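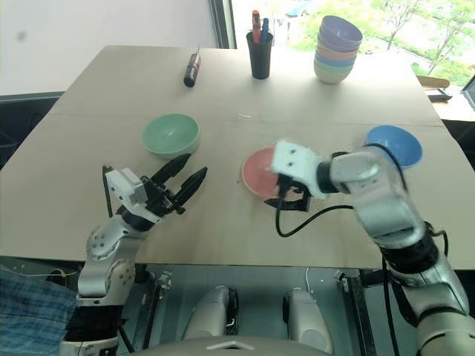
Talks & Workshops / Speaker Notes

Setting the table for people you don't know yet
Hiwot Zeleke, Lisden Neighborhood Suppers
5 Jun 2019

Slide 1. Hello and thank you
Thank Daithí for the introduction, and for driving me over from the station. Wait for the people at the back to find chairs.

I want to start with my aunt's kitchen, so please bear with me, I do get to the point. My aunt fed whoever came through the door, and she never once asked them if they were hungry. She put a bowl down in front of them and went back to what she was doing. I must have been seven or eight before I understood that some of those people were strangers to her too. When we began the suppers in Lisden I had that bowl in my head the whole time, and I suppose I still do.

Slide 2. The first supper
We set places for 34 people and 17 came. I remember going home quite low, with a lot of lentils in the back of the car. Daithí called the next morning and said his neighbor had talked to more people in that one evening than she had all winter, and could we please do it again. So we did.
(Pause here. Somebody usually laughs about the lentils.)

Slide 3. Where people sit
Most of what I know about seating I learned from getting it wrong. Our early tables at the Paquette Street hall were long rows, very handsome, and everyone sat down next to the person they came with and stayed there until the coats went on. Now we push the tables into squares and put the bread in the middle so that it has to be passed. You have to look at someone to pass them bread, and usually you say something.

Leave a few seats open near the door as well. People who arrive late and a bit shy will take a seat by the door when they would never cross a whole room for one.

Slide 4. Serving
Big shared dishes, small bowls. A small bowl means you go back for more, and going back is when you meet the person holding the ladle. We tried plated meals for one season and the food looked lovely - I have never heard that hall so quiet.

Tell the story of the night the soup from Wekex Road turned up without a lid. Keep it short this time, Hiwot.

Slide 5. The questions on the cards
We used to put a card at each place with something to ask your neighbor. The grand ones fell flat. "What is your dream?" got us a lot of polite looking at forks. The one that has lasted is "What did you eat when you were sick as a child?" I have heard grown men argue over toast for half an hour.

Slide 6. Where we are now
By March we had 63 people at one supper, and our friends in Likano have started their own with 81 names on the mailing list. They do theirs at lunch, with children running about, and I came home from my visit wanting to change everything.

Slide 7. Try it
Ask everyone to turn to someone they didn't come in with and use the toast question. Give them five minutes, and let it run over if the room is noisy.

Then take questions. Daithí has the microphone. The sign-up sheet for helping at the next supper is by the coffee, and please take some bread home with you.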